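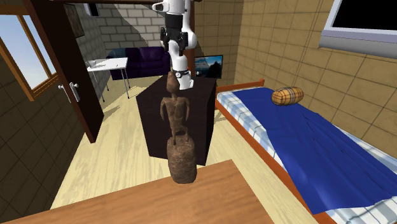

*Carved standing figure on a thick round base, dark brown pedestal behind. Rendered bedroom.*

# Vurkton Thrift Labels

A table of 1414 handwritten and typed price labels from secondhand shops, transcribed line by line, with the spelling left exactly as the shop left it. If you came for clean data, the supermarket is across the street.

Current release: August 17, 2023. The next one is planned for September, and so was the last one.

## What's in it

One row per label. Most labels come from two shops, Idico and Fellico, which sit at opposite ends of the same block and disagree about what a lamp is. Another 248 come from the Vasić estate sale, where everything was labeled "old" and priced accordingly.

| Column | Meaning |
|---|---|
| `id` | Row number. Gaps are deleted duplicates. |
| `source` | `idico`, `fellico` or `vasic` |
| `text` | The label, typos included |
| `price` | Dollars. Blank means "ask" |
| `kind` | My guess at the category |
| `crossed_out` | Earlier prices, oldest first, split by semicolons |

`crossed_out` is the column people write to me about. One walnut stool at Fellico went from 200 down to 35 and then back up to 60, presumably after somebody sat on it.

## Known problems

- `kind` was filled in over several evenings and drifts. Early rows say `ornament`, later rows say `decor`, and `statue` shows up when I was feeling formal.
- Idico writes sevens like ones. I checked the prices over 3000 twice and left the cheap ones to fate.
- "Vintage" appears as vintage, vintige, vintadge and VINTAGE!!. Please don't send me a fix. The spellings are the point.
- Four Fellico labels are on the back of other Fellico labels. Both sides are in, as separate rows.

## Loading it

It's a plain CSV in UTF-8. The "ć" only appears in the notes file, but your spreadsheet program will find a way to ruin it anyway.

```
import csv
rows = list(csv.DictReader(open("labels.csv", encoding="utf-8")))
```

Keep `price` as text until you've dealt with the blanks. Some rows say "2 for 5" – those are real, and I have no opinion on how to average them.

## Using it

Fine for spelling work, price games and teaching people about messy columns. Poor for valuing your aunt's china. The labels say what a shop hoped to get, and there is no record of what anybody paid.

License is CC BY 4.0. Corrections are welcome if you include the row `id`.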